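Support > Kitchen Chores > Setting Up a Practice Table

Search manuals Enter a keyword

4.2 Laying out the table

The Cesari two-arm station can be taught short kitchen jobs – moving a plate, hanging a mug. It is not ready to run a kitchen alone. Start with a layout like this one.

1. Put the mug tree near the middle, with a mug on each side.
2. Stand the spare plates upright in the dish rack.
3. Lay one empty plate flat on the table.
4. Put the corn in the basket.
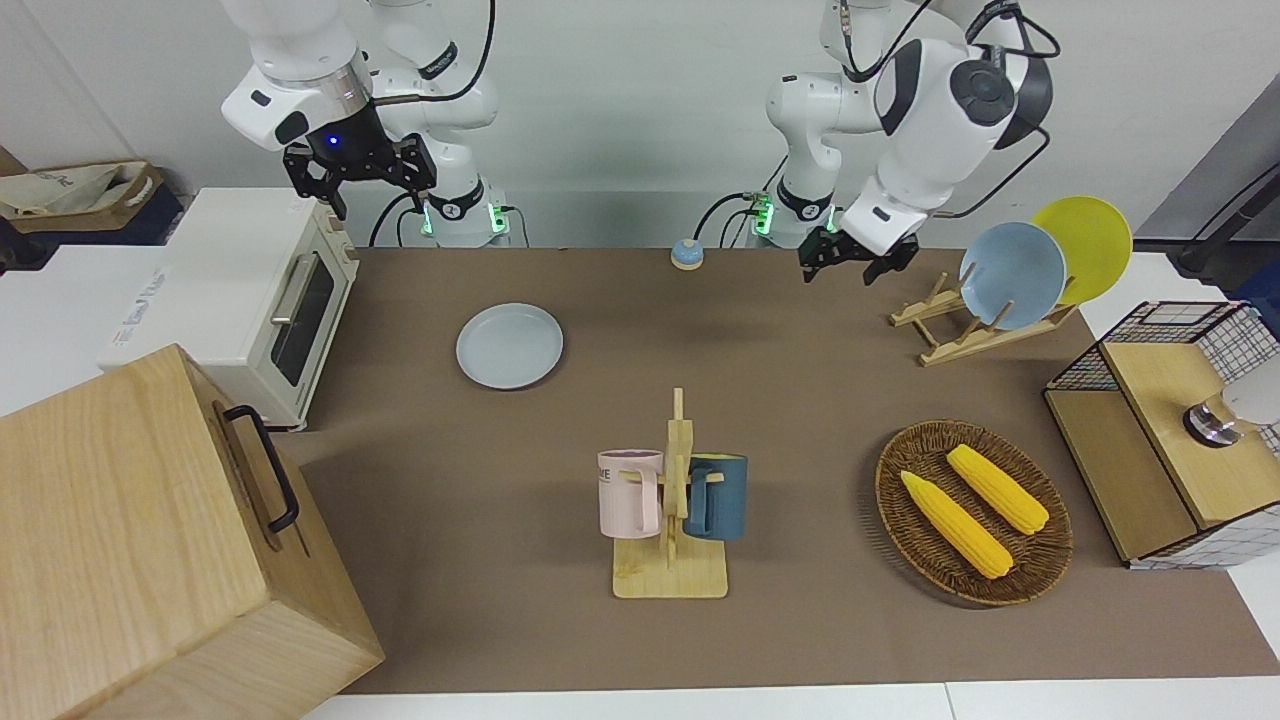 Can the station clear up after dinner without anyone watching?
Not yet. It can repeat a job it has been taught, but a person must stay within reach of the stop button.

4.3 First run

1. Clear hands and sleeves from the table.
2. Select Plate Move and set the speed to 2.
3. Press Start. Watch the gripper until the job ends.

CAUTION: Do not use hot food, full cups or sharp knives.

Check the open plate from the head view before each run. Leave space on both sides of it for the fingers.

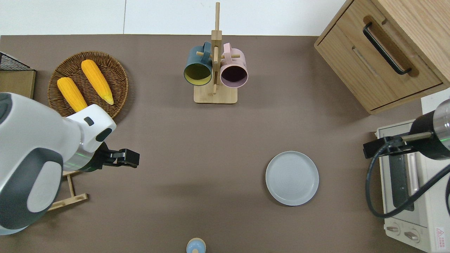

If the run stops early, move the plate back to its starting place and press Start again. Code 71 means the grip was lost. Dishes that are wet or greasy cause this most often – dry them first.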